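3.2 Sorter base and pieces

The base used throughout is the green foam block from the Plulteo set. It was chosen over the Trekeck version for its flat top and vertical sides, which simplify measuring from a fixed edge. Pieces stand upright in the base when seated. The red rectangular block goes to the rear left corner and serves as the reference for all positions in Table 2. The lavender cylinder is next to it, with the medium-blue cylinder behind.
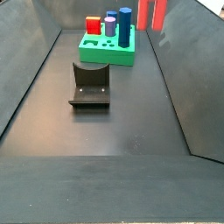

Figure 4. Sorter base near the back wall of the bin.

The bin floor and walls are dark gray. Lighter surfaces were tried in October and dropped — the pale pieces were hard to separate from the background in the recordings. Dust shows on the dark floor and was wiped off between sessions, although not between individual trials.

3.3 Fit of the arch piece

The arch is the only piece in the study with two legs, and it has to be turned to match its recess before it will go in. Cylinders have no such requirement about their vertical axis. We therefore logged arch trials separately. Of 1,425 trials in total, 232 were arch trials. A trial was scored as seated when the legs touched the bottom of the recess, and as partial when only one leg had entered.

Foam wear is a possible source of error. The edges of a recess compress with repeated use, and a worn recess accepts a piece at a larger angle than a new one. Hamish Te Moana measured the recess width before the first session and again after trial 827. The change was within the resolution of the calipers, so no correction was applied.
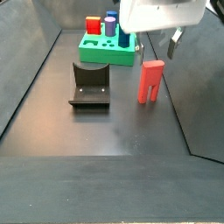
Starting orientation was kept constant for the arch: upright, legs down, on the open floor forward of the base. Trials where the piece fell over before contact with the base were repeated and are excluded from the total given earlier in this section.

3.4 Limitations

Only one base was used. Foam density may differ between production batches, and we had no second Plulteo set to compare.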